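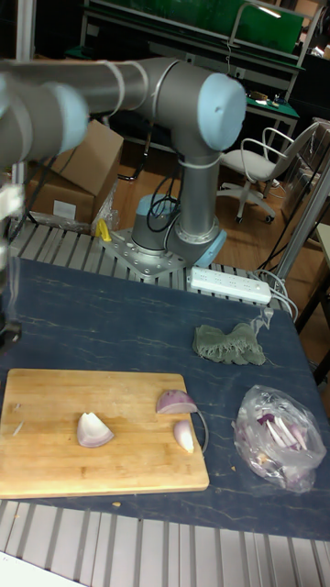
Figure 1. Onion pieces and cutting board on the dark blue worktop.

3.2 Materials and method

The second part of our project looked at how the cut of an onion affects how fast it loses weight on an open worktop. We chose purple onions from the Chiriac market stall, as the layers are easy to tell apart by colour. All the onions came from one net bought on the same morning.

The board is wooden, with rounded corners and a loop handle at one side. We kept to one board for the whole project — wood takes up juice, and changing boards between tests would have given us another thing to measure. It was wiped with a damp cloth and left to dry overnight between tests.

Two cuts were compared, wedges and larger domed pieces. Wedges have more of the inner layers open to the air. The skin was left on in both cases. Each piece was weighed on the kitchen scale (maximum load 3000 g) at the start and again after 24 hours. Room humidity was read from the wall meter and stayed at 62 per cent during the first test.

3.3 Problems

The first set of weights had to be thrown out. Sunita Mittal noticed that the scale had not been set to zero with the dish on it, so every reading was too high. We repeated the set the following week.

Some pieces had an end of the root still attached and some did not. We did not write this down at the time and cannot correct for it now. Next time the root should come off before weighing.

3.4 Results

The wedges lost more weight than the domed pieces in every repeated test. The readings are listed in Appendix B.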